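Kustby publishes budget planning guide for small sorting and packing sites

PLERNELBRIDGE, November. Kustby, a supplier of robot handling equipment for recycling and packing companies, has today published a planning guide for businesses which want to buy their first robot arm. The guide is called Landau and it can be received free of charge by any company with a site in the United Kingdom or Ireland.

The guide was prepared after many conversations with owners of smaller sites. According to Kustby, most of them had a price for the arm itself, but they did not have a price for the things around it: the gripper fingers, the guarding, the wrist camera, the training of staff and the floor work before delivery. These costs came later as separate orders, and in several cases the start of work was moved to the next budget year.

"A customer asks me for the price of a robot, and I can answer him in one minute," said Hubert Górecki, who leads customer planning at Kustby. "But this is not the question he must put to his bank. He must ask what the whole cell costs in the first 2 years, with the parts that wear. We wanted to give him a sheet of paper where this question is already written."

The guide contains 25 worksheets. The first part deals with the choice of objects. Kustby advises buyers to make a list of the items which the robot will have to pick, and to include the difficult ones: clear glass or plastic, smooth lids, soft wrappers and anything that lies at an angle. A quotation which is based only on cardboard boxes will be too low for a site that handles jars and bottles.

The second part is about wear. Gripper fingers are treated as consumables and receive their own line in the yearly budget, together with the working time for changing them. Kustby recommends that the buyer keeps 10 per cent of the purchase price in reserve for fingers, cables and small adjustments in the first year. The worksheets also ask who on the site will be allowed to change the parts, and how long the cell may stand still while they do it.

The third part helps to compare offers from different suppliers, or to compare buying with leasing. It can be used with equipment of any make. Kustby has also added a form for a trial, in which the buyer sends 100 of its own items to the supplier before the order is signed and receives a written record of every pick.

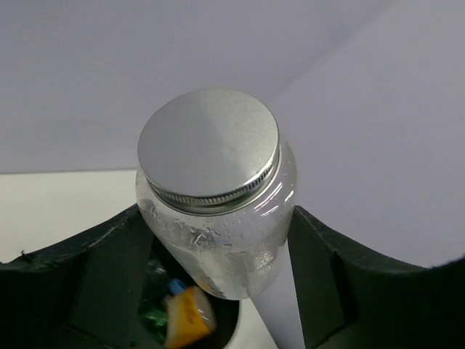

A clear jar with a metal lid, held between two gripper fingers.

Customers who already use the Jarman service contract from Kustby will receive the worksheets with their next service visit. Their existing costs for spare parts can be entered on request, so that a second cell can be planned from their own figures.

"I would be glad if people read the part about wear first," said Hubert Górecki. "It is the shortest part, and it changes the total more than they expect."

The guide is available as a printed booklet or as a file from the Kustby office in Plernelbridge. Companies which wish to book a trial with their own items should state the type of items and the heaviest weight in their request.

Press contact: Hubert Górecki, Customer Planning, Kustby, Plernelbridge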